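Category: List Archives > Hardware > Graphics
Posted in October by Luana Miranda

Hi all,

Catching up on the used card thread, and since I was the one who egged Yen on in the first place I figure I owe the list a proper answer. Yen wrote:

> So I picked up the used card we talked about, paid 150 for it, and it
> runs fine on the desktop. As soon as I start a game the fans go
> nuts and after a couple of minutes the clock drops way down and
> everything stutters. Drivers are fresh, I wiped the old ones first.
> Power supply is the same one I've had forever. Did I buy a dud?
> Enda says send it back, Molley says repaste it. Help!

I don't think you bought a dud! Please don't send it back yet (sorry, Enda). A card that idles happily and then falls on its face under load is nearly always hot or hungry, and you can find out which one in an evening without opening anything.

First thing, put a log on it. Any monitoring tool will do as long as it shows the hot spot temperature and the board power, and not only the plain core reading, which can look perfectly lovely while one corner of the chip is cooking. Run something heavy in a window, let it go until the stutter starts, then look at what moved first. Mine was drawing 172 watts right up to the moment it choked, and the hot spot had been climbing the whole time, so for me it was paste. If your temperatures are boring and the power just falls off a cliff, I'd look at that old supply and at how you've cabled it. Are you using one cable with two plugs on it? Try 2 separate ones if the supply has them. It cost me nothing and cured the random black screens I was having on the card before this one.

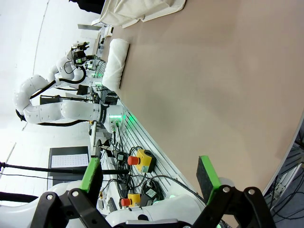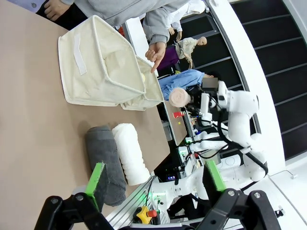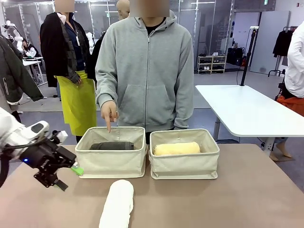

Rolled towels and two cream canvas bins, last picture

Anyway, if it does come out as heat, Molley is right and repasting is the way to go. It's a fiddly job but not a scary one. Take the cooler screws out a little at a time in a cross pattern, and go easy when you lift, the fan wires are short and the plug on mine did not want to let go. Old thermal pads tear if you look at them funny, so measure the thickness before you order new ones. I guessed, got them too thick, and the cooler sat so high that my temperatures were worse than when I started. Whole Saturday-type project, done twice. Ugh.

While you're waiting on parts, try an undervolt. I knocked mine down a notch at a time and left the memory alone, and the fans went from hair dryer to something I can live with. You lose a couple of frames, maybe, and I couldn't tell you which ones. The little fan curve tool from Predwood is still what I use for the rest of it, and I have mine set to hold at 1,000 rpm until the card gets properly warm. Before that it was starting and stopping all through every movie, which drove me up the wall.

Could you post the log when you have it? Paste it straight into the message, please, the archive eats attachments. And tell us what supply you have, the actual model off the sticker, plus whether the side panel was on or off when you tested.

Luana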